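Home | Posts | Projects | Reading | About

Spring project notes: the kitchen, the pot and 57 episodes

10th May
Posted by benchnotes

The term project is due at the end of the month and I have not written anything up since December, so this is a catch-up post. It is mostly for my own use when I have to write the report. If you are taking the robot learning class next year it may save you a few evenings.

The class is run out of the Losholm building, on the floor with the shared desks. Everybody works in pairs. Each pair gets an arm, a desk to clamp it to, and a task to pick by the second week. The arms are the small hobby-servo kind and each one has a name, which is how the sign-out sheet keeps track of them. Ours is Otard. The one next to it in the cupboard is Hauksdóttir, which has a newer shoulder servo and is always signed out to someone else.

Our task is the toy kitchen. The robot has to reach over the counter, pick up the small pot by its lid or handle, and set it down in a different spot on the counter. When we wrote the proposal it also had to take a plate out of the upper shelf and put it by the pot. The plate part was dropped in March. The plates stand on edge and lean on each other, and with the gripper we had, pulling one out meant pulling out several. I would like to go back to it but it won't be this term.

I should say why a kitchen at all. Most pairs picked blocks on a flat surface, and that is the sensible choice. We wanted something with a back wall and a shelf over it, so that the arm could not just come straight down from above. It has to go in under the shelf at an angle and come out the same way. That turned out to be most of the work. A person doing it by remote control learns the angle after a few tries and then stops noticing it. The policy needs to see a lot of those entries before it stops knocking into the shelf.

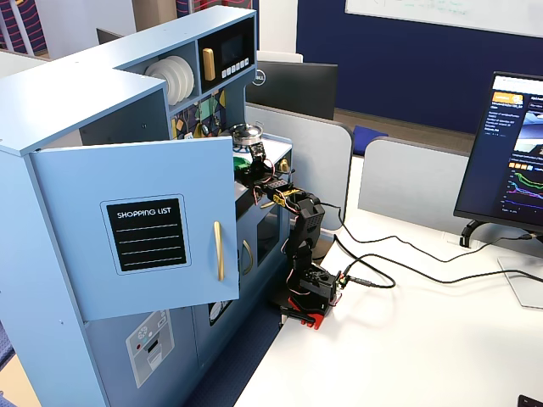

Collecting the data is slow. One of us drives and the other resets. An episode starts with the pot in its place on the counter and the arm folded back over the desk, and it ends when the pot has been put down and the gripper has let go. If the pot tips over we stop and throw the episode away. We went back and forth on that. There is a good argument for keeping the ones where the driver recovers, and a few other pairs do keep them. We had trouble deciding what counted as a recovery, so we made the simple rule and stuck to it.

The plan was to have more than 200 episodes before training anything. As of Friday we have 57 that I would call clean. There are others on the disk, but a batch of them was recorded with the fixed camera knocked to one side, and we did not see it until we played them back. The views don't match the rest. I have moved them to a separate folder and I have not decided what to do with them.

That was the most useful lesson so far, and a dull one. Look at the recordings the same day. We now play back the first episode and the last episode of each session before anyone packs up. It takes a few minutes. We also put tape on the floor for the kitchen feet. The kitchen is light and it moves whenever somebody leans on it, and the arm has no way of knowing that its counter is now a little further away than it was yesterday.

The arm itself has been fine on the whole. The base is clamped to the edge of the desk, close up against the kitchen. At first we had it further back, and at full stretch the elbow sagged enough that the gripper came in low and hit the front of the counter. Moving the clamp fixed that in an afternoon, after we had spent a week blaming the calibration. The calibration was also wrong, but by much less than we thought.

The cables are the other thing. They run from the base over to the computer side of the desk and they need slack, and the slack needs to go somewhere the arm isn't. I have tried clips and I have tried a sleeve. Just letting them lie in a loose loop away from the kitchen has worked better than either. The thin servo wires on the arm are a different matter. If one of those gets pinched in a joint you get a servo that drops out for half a second and comes back, and the log does not tell you much. We lost an evening to one of those in April. Now I bend every joint to its limit by hand before powering up and watch the wires as I do it.

For the software we use Fendulik, which is what the class hands out. It records the joint positions and the camera views together, does the training, and draws the curves on a dashboard page while it runs. I like it more than I did at the start. The recording side is solid. The training side has too many settings and the defaults are meant for the block tasks. The setting that mattered most for us was how far ahead the policy plans in one go. With the default it would commit to a path under the shelf too early and then not correct. Making that shorter made the motion jerkier, but it reached the pot more often. I don't have a proper number for this yet and I am not going to put a guess in the report.

We use two cameras, the fixed one and the small one on top of the gripper. I was against the wrist camera to begin with. It adds weight right at the tip and it is one more thing to come loose. But the fixed view gets blocked by the arm at the moment that matters, when the gripper is closing, and with only that view the policy would shut the fingers in the air just in front of the lid. With the wrist view added it at least knows when there is a pot in front of it. So I was wrong on that and the camera stays.

The fingers are printed. The first set was too short and too smooth. The second set is a bit longer, and that let us get hold of the lid without the rest of the gripper touching the shelf. If you print your own, print a spare set at the same time. The printer queue in Losholm is bad by the middle of term and you will be waiting behind every other pair.

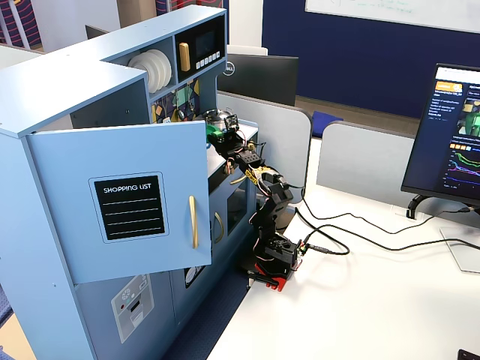 The gripper in at the pot, with the cabinet door left open.

Training on the clean set takes a good part of a day on the machine we share, so we start a run when we leave and look at the curves the next morning. I have spent too much time looking at curves. The loss goes down nicely on nearly everything we try, including one run where I had pointed it at an almost empty folder by mistake. What tells you something is putting the pot on the counter and letting the arm try. We do a short round of tries after each run, with the pot in the usual place and then in a few places it has seen less of, and write down what happened in a plain text file.

Going by that file, the usual place is decent and the other places are poor. When it fails it mostly fails in one way. It goes in under the shelf fine, stops over where the pot usually is, and then drifts. I think this is simply a lack of variety. We set the pot down in nearly the same spot for most of the early episodes, out of habit, and the policy learned the spot. For the rest of the data we are moving it before every episode. My partner made a list of positions to work through so that we don't drift back to the easy ones.

There is one more thing I want to try if there is time, and it is to change what else is on the counter. All of our clean episodes look nearly the same in the background. The tile pattern on the backsplash is very busy, and I wonder how much the policy is using it to work out where it is. One test would be to tape a sheet of plain paper over the tiles and see if it still finds the pot. If it does badly, that goes in the report as a limitation. If it does well I will be surprised.

Someone asked in the comments on the last post whether the door matters. It doesn't, for this task. We started recording with it open and so it has to stay open in all the episodes. If I did it again I would close it at the start and have one less thing to check. There was an idea early on to have the robot shut the door as a second task, using the long handle, and I still think that would be a good project for a pair who want something that isn't picking up. The handle is easy to hook. The hard part would be the reach, and you would need to clamp the arm somewhere else.

As for the schedule, we have the desk on two evenings a week until the end of the month. At the rate we are going, that gets us a good deal closer to the number in the proposal, though I doubt we will hit it. I have asked if we can report on a smaller set as long as we say so, and the answer was yes. The grade is on the write-up and the method more than on the success rate, which is a relief.

Things to do before the next session: print the spare fingers, tighten the wrist camera mount, back up the clean folder to somewhere that isn't the shared machine, and go through the off-center batch to see if any of it can be used. I also need to return the hex key set to the cupboard, as it has been in my bag for a while now.

Recent posts
- Otard calibration notes, part two
- Fendulik settings I have changed and why
- Picking a task: blocks or kitchen
- Getting a desk in Losholm
- December reading list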